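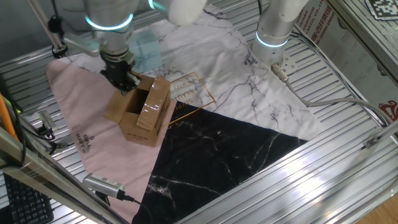

Jayanthi Mathew wrote in to ask whether I really go through the whole list every time we move into a new rental, or only the bits I can reach without the ladder. The whole list, Jayanthi! Ladder included. I skipped the ladder part once, at the Votine place, and spent the first winter with a smoke alarm that had no battery in it.

So, my move-in check for the Alva Street unit, done Monday with a coffee in one hand. OK means OK, FIX means the agent gets an email, WATCH means I'll grumble about it later.

ENTRY AND HALL
Front door lock, key turns both ways: OK
Deadbolt: FIX. Turns, but you have to lift the door with your hip while you do it. I've got the knack already, but my mum hasn't.
Smoke alarm, test button: OK, and very loud. Sorry to the neighbours.
Hall light: OK

KITCHEN
Taps, hot and cold: OK
Under the sink: WATCH. Old water stain on the board at the back. Dry when I put my hand on it, so I've taped a sheet of paper towel there and I'll look again in a week.
Oven: OK. It's a Damico, a brand I'd never met before, and the numbers have worn off the dial. I'm guessing at 180 until I buy an oven thermometer.
Rangehood: FIX. Light works, fan hums and does nothing else.
Cupboard doors: OK, apart from the one over the fridge, and who opens that one anyway?

BATHROOM
Exhaust fan: OK (holds a square of toilet paper, my very scientific test)
Grout: WATCH. Grey in the corner by the shower, might be mould, might be just its colour.
Toilet, flush and refill: OK
Hot water runs out after: didn't check, the kids got in first

BEDROOMS
Window locks: FIX in the small room, where one of the 2 has no key. Big room OK.
Blinds: OK. Cords are tied up high on cleats, which made me very happy.
Wardrobe: WATCH. It's 733 mm wide inside and our Kidutell drawers won't fit, so that's my problem and not the agent's.

OUTSIDE
Water meter: reading ends in 969, written down before we ran anything
Side gate latch: OK
Clothesline: FIX. One arm droops. I love a full clothesline and I'm not letting this go.
Bins: red and yellow there, green missing

The agent's own form has a comments box the size of a stamp, so I wrote "see attached" and attached all of this. You get three business days at our agency to hand it back, so check your own paperwork.

Next inspection is in September. I'll put the deadbolt answer up when I get one.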